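Minutes – gripper maintenance meeting, Henano pair (left and right hand-held units)
Held 29/05/2021, in the back office at Umow
Present: Sándor Mészáros (chair), Dezső Barta (workshop), two collectors, minute-taker
Apologies: the Szénási rep, who sent a note

1. Last minutes
Accepted with one change. The old minutes said the left unit was "fixed". Dezső asked that this read "adjusted". He has not seen anything yet that he would call fixed.

2. Left unit, sticking on close
The left gripper still hangs up in the last part of its travel. Szénási's note puts this down to dirt in the joints and recommends cleaning more often. Dezső did not think much of the note. He has cleaned the pivot pins after every shift for 12 shifts and the sticking has come back each time, in the same spot. He believes one of the outer pins is slightly bent and is dragging on the linkage arm.

Sándor asked how sure he was. Dezső said sure enough to pull it apart, not sure enough to order parts. The chair was not keen on a full strip-down of a unit that works most of the time, but could not offer a better way of finding out.

Agreed: Dezső to pull the outer pins on the left unit only, check them against a flat plate and report back. The right unit is not to be touched while the left is in pieces.

3. Finger pads
The supplier, Namico, says the pads are good for a full season. The collectors doubt this. One said the ribs on her left pad have gone smooth at the tip and that light plastic toys slide out if she picks them up by a thin edge. The other has had no trouble, but she mostly handles boxes.

Dezső has 14 spare pads in the drawer. He would like to change both sides at once, as mixing a new pad with a worn one pulls the grip off centre. Sándor wondered whether we were about to use up good spares on the strength of one complaint. After some back and forth it was agreed to change one pair, on the unit with the complaint, and leave the other as it is. The old pads are to be kept in a labelled bag and not thrown out, so that we have something to show Namico if it comes to an argument.

4. Opening width check
The log now holds 417 entries. The chair asked what anybody had learned from them. Dezső said very little, as most people write "OK" and move on. He wants the gap between the fingertips measured fully open, with the steel rule, and the number written down. The collectors pointed out that this adds time to the start of each shift, and that the last two checks we brought in were dropped before October was out.

Agreed to try it for a month. If the numbers never move, the check goes.

5. Two-handed work
There was a long talk about whether the pair should be set to the same closing stiffness. At present the right is firmer than the left. Szénási's note says matching them is "best practice" but does not say whose. One collector has got used to the difference and holds round things in the right hand out of habit. Dezső would sooner match them, if only so that he can tell a real fault from a setting. Sándor was not convinced either way.

Left over until the left unit is back together.

6. Cost
Item 29 on the workshop budget covers pins and pads for both units. Nothing has been spent from it so far. Sándor asked that it stay that way until the flat plate result is in. Dezső noted that he had heard this before.

7. Other business
The good hex key is missing again. Whoever has it is to put it back in Dezső's drawer.

Next meeting to be called once the pins have been checked. Dezső to circulate his measurements beforehand, including any that don't support his bent pin theory.

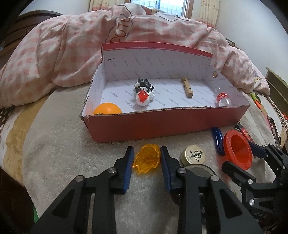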